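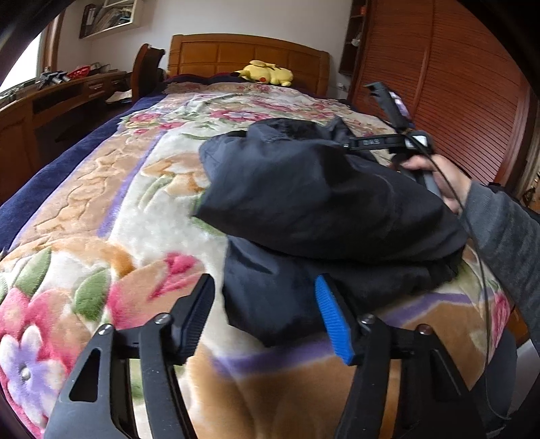 # Room Helper Wanted at Grinavberg House (part-time, starting in February)

Grinavberg is a big, friendly, slightly creaky guesthouse, and we are looking for someone kind and steady to help us look after the bedrooms. Our rooms are the lived-in sort, with wooden headboards, flowered plush blankets, a desk by the window and a wardrobe with slatted doors, and now and then a stuffed Pikachu by the pillow. Many of our guests stay for weeks at a time, so you'd be working around people's own belongings, and that calls for a gentle hand and a bit of good sense.

## What the work is like

Most mornings you'd start at 9:30 with a cup of coffee in the kitchen and a look at the room list with Morenike Akande, who has run the upstairs for years and will show you how we like things done (she'll also tell you where the good pillowcases are hidden). After that you'd be:

- making beds and smoothing out the heavy blankets, which are warm and lovely and a real handful to fold
- picking up jackets, bags and other things left on the bed, then hanging them up or setting them neatly to one side
- dusting desks, headboards and wall shelves, and putting every little thing back where it was
- wiping down the slats on the wardrobe doors, top to bottom, once a week
- carrying laundry down to the Fundia room and bringing the clean stack back up

Soft toys go back by the pillow, please. Our guests notice, and so do their children!

## Who we're hoping for

You don't need hotel experience. If you've kept a busy home going, or helped a parent or grandparent keep theirs, you probably know most of this already. You should be fine with stairs and able to stay on your feet for a few hours. We work in pairs on the larger rooms, so it helps if you enjoy a chat.

## Pay and hours

Shifts are four hours long and we pay $91 per shift, with lunch included if you'd like to stay for it. After your first three months there is a thank-you bonus of $70.

## How to apply

Write a few lines about yourself to Nele Geerts or Ayodele Usman at the front desk, or drop a note through the door at 99 Chukwu Lane. We'll invite you over for a look around and a slice of something.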